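4.2 Reporting behavior after a fraudulent parcel message

We surveyed 566 account holders at Oltier, a regional savings bank, on text messages that claim a parcel is held for an unpaid fee. Respondents were asked whether they had received such a message, whether they had opened the link, and whom they told. Of the full sample, 400 had received at least one message in the six months before the survey. Within that group, 50 had entered card details, and 6 of those 50 had contacted the bank on the same day.

Delay was the main difference between respondents who recovered their money and those who did not. Most late reporters first tried to reach the delivery company, often through the number given in the message itself. The order of contact is coded as bank first, carrier first, or no contact.
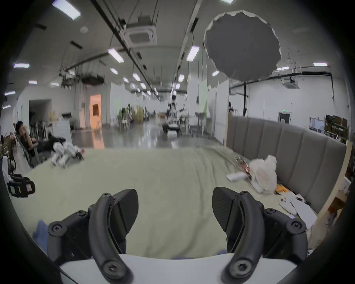
Figure 3. Fabric surface and open gripper fingers.

Mahnaz Jafarzadeh objected in review that the three codes hide people who told a relative before anyone else, and that a relative's advice may account for much of the delay. We recoded the free-text answers with a fourth category, family first. Coding was done separately by Ramadan and Lyons, and disagreements were settled by discussion. The pattern for late reporters did not change.

Amounts lost were self-reported and were not checked against bank records. Respondents who had closed their accounts after a loss could not be reached, so the share of card entries is likely to be understated.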